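Otow hand-held gripper pair: review after two weeks of home recording

Rating: 4 out of 5
Bought for: collecting examples of cloth handling for a learning system
Posted 2/7/19

I want to write this review slowly, because when I was choosing a set I found only short opinions of one line, and they did not help me. We are a small group in Plillunport and we teach a program to fold clothes. For this it must have many examples made by human hands, in normal homes, on normal beds. The Otow set is a pair of grippers which you hold and squeeze, and the camera looks at the work from the gripper itself. You do the job, the tool records it, and later the recordings go to training.

Before this we used the Ajayi starter kit for one winter. I will compare with it in some places.

Setting up

The box contains two grippers, straps, charging cables and a thin booklet. The booklet is translated not so well, but the drawings are clear. Pairing both sides took me 15 minutes the first time. Now it is quick. Each gripper has a small label with a code and a number, and you must scan both codes before each session. Please do not skip this, I lost one full morning when I mixed left and right.

The strap goes through the yellow mount on the top. I recommend to tighten it before you squeeze the trigger, otherwise the weight goes all to the wrist.
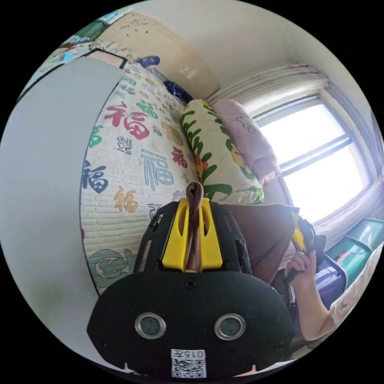

Gripper with its strap over the yellow mount, in one of the bedrooms where we record.

The grip and the fingers

The trigger is light and has a good return. With the Ajayi kit my thumb was painful after an hour, and with this one I can work a whole morning if I make pauses. The yellow fingers are tall and have an opening in the middle of each, so they give a little when they close. For cloth I find this very good. A thin T-shirt can be taken by one layer, if you come from the side and do not push down.

Thick things are more difficult. The hem of a sweater sometimes wants to escape from the tips, and then you make the same move again. I keep these attempts in the data, with a mark that they are second attempts. The program should see them also.

How we use it for cloth

Our plan for one garment is simple. Lay it down, make it flat, fold the sleeves, fold the body, put it to the side. One garment from start to finish is one example. We record 16 examples, then rest, then change the bed or the room. In a good day one person makes 64, and more than this is not wise, as the movements become lazy and every fold looks the same.

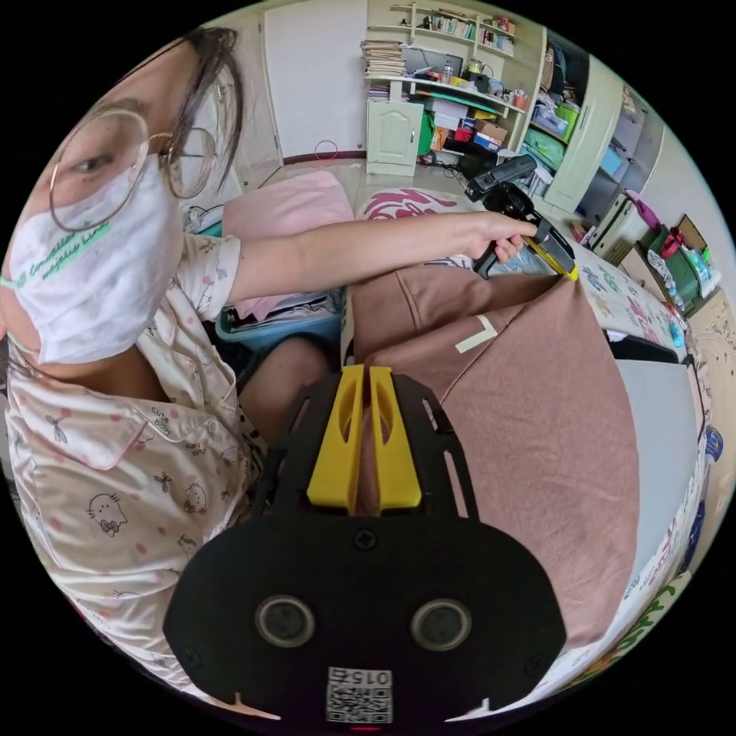 It is also important to use both hands in an honest way. In the beginning my left hand only waited in the air and my right hand did all the work. When we looked at these recordings, the left side had almost nothing to learn from. Now I try to hold the cloth with one gripper while the other one pulls, like I would do with my own fingers. The speed should be slow and even. If you hurry, the picture becomes smeared and the position of the tool may jump.

I was worried about bedding with strong prints, because I thought the tracking would be confused. For us it was the opposite. A plain white sheet gave more lost sections than a sheet with big letters or figures. The booklet says nothing about this, so I tell it here. Daylight from a window is fine, but turn yourself so that the window is not straight in front of both cameras for the whole example.

The wide view is useful and it also has a price. It takes in a lot of the room, so ask the family before you start, and put away letters and documents. We send our files to Vovstead for sorting and they return everything where a private paper can be read.

Put the garment close to you, at a place where both grippers can reach the far end without you standing up. For a sweater with a hood I begin with the hood away from me and pull the cord free first, or it will be caught in the fold.

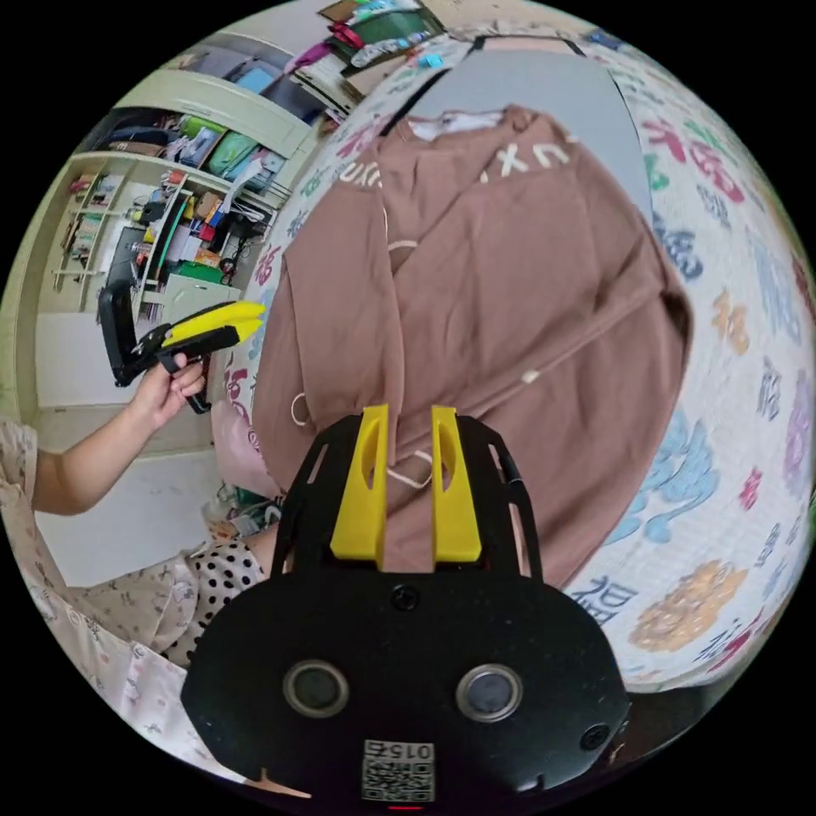
What I do not like

The charging port is placed so that you cannot charge and wear the strap at the same time. The battery of my left gripper is weaker than the right one, and the shop did not yet answer to my message. The case is sold separately. I think for this price it should be inside the box.

Would I buy it again

Yes, for cloth and other soft things. For hard and heavy objects I cannot say, we did not try. If you already have the Ajayi kit and your hands do not hurt, you can maybe wait. The seller told me that new finger tips will come in January, and I will add to this review when I have used them.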